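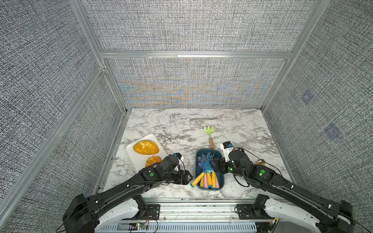
Stamlow Toy Library: minutes of the May meeting

Started 7.14pm, once the kettle had been located. Benvinda Carrilho in the chair, the good one.

1. Last minutes
Agreed, apart from the spelling of Thaweesak, which has now been wrong in four different ways. Corrected again.

2. Garden tools
The toy rakes and trowels are to live together in the dark teal tray, handles all facing the same way, so that a child can pull one out without getting a rake head in the chin. The lime-green rake with the wooden handle was proposed as a member of the set. Objection: it doesn't match. Reply: neither do our chairs. Carried.

3. Bakery
The bun and the croissant stay on the white tray. A long discussion followed on whether the big yellow one is a bun or a loaf. The catalogue will say "bread, large". The chair asked that this not come up again before Christmas.

4. Catalogue
We have reached entry 2973 in Clostum, of which 400 are called "misc". Benvinda to rename the worst of them. Small round brass-coloured things are to be entered under what they are, once somebody knows.

5. Labels
Olto labels peel off in the wash. Plain tie-on tags to be tried on the teal tray first.

6. Any other business
Biscuits. Deferred, then eaten.

Closed 8.40pm.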